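Reusable flower displays to be introduced at Cestcombe Halls

Published Tue 8 June

The Cestcombe Halls Trust has confirmed that artificial flowers will replace cut flowers in its public rooms from July. The displays will be made up of red roses and pale blue hydrangeas, laid out by stem before arranging. 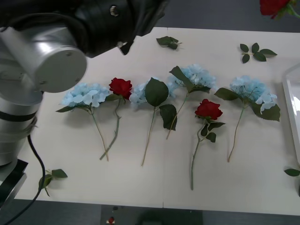
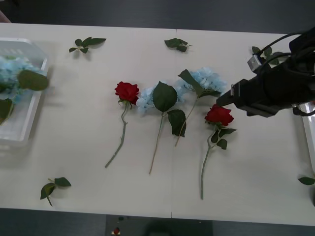

Red roses and pale blue hydrangeas on the white table.

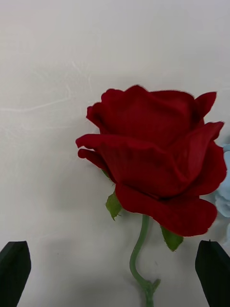
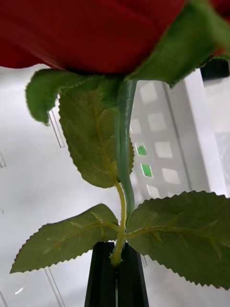
Two close views of red rose blooms, with their stems and leaves.

The change follows a review of the cost of fresh flowers at the Halls, which host civic receptions, weddings and concerts throughout the year. The Trust spent 710 pounds on cut flowers in the last quarter, and much of this went on replacing arrangements between bookings. The new stems have been bought from Grelix at a total cost of 641 pounds, including delivery and a small number of spare leaf sprays.

Displays will be placed in 5 locations: the main entrance, the Serrano Room, the upper landing, the registrar's waiting area and the members' corridor. The Serrano Room will have the largest arrangement, to stand on the sideboard opposite the windows. Existing glass and stoneware vases will be kept in use, although several of the taller ones are to be weighted with gravel so that they remain steady when the doors are open.

The Trust considered a wider range of colours at an early stage, including yellow and cream. Red and pale blue were preferred as they match the curtains and carpet fitted during the recent redecoration. Roses are to be placed towards the front of each vase and hydrangeas behind and to the sides, with the broader leaves turned outwards to cover the rim. Stems may be trimmed for the smaller vases, but those intended for the landing should be left at full length.

Arrangements will be dusted weekly with a soft brush. They should not be washed or sprayed with water, and hirers are asked not to move them from one room to another. When not on display, flowers will be stored flat in lidded boxes in the Nakgate annexe - roses and hydrangeas separately - and labelled with the room to which they belong.

Hirers may continue to bring their own fresh flowers for private events. These must be removed by the end of the booking, together with any foam, ribbon or wire. Room capacities are unaffected, and the Serrano Room will continue to seat 100.

Anyone with a booking in July who would prefer a room without displays should inform the bookings office in writing at least one week before the event. No charge will be made for their removal.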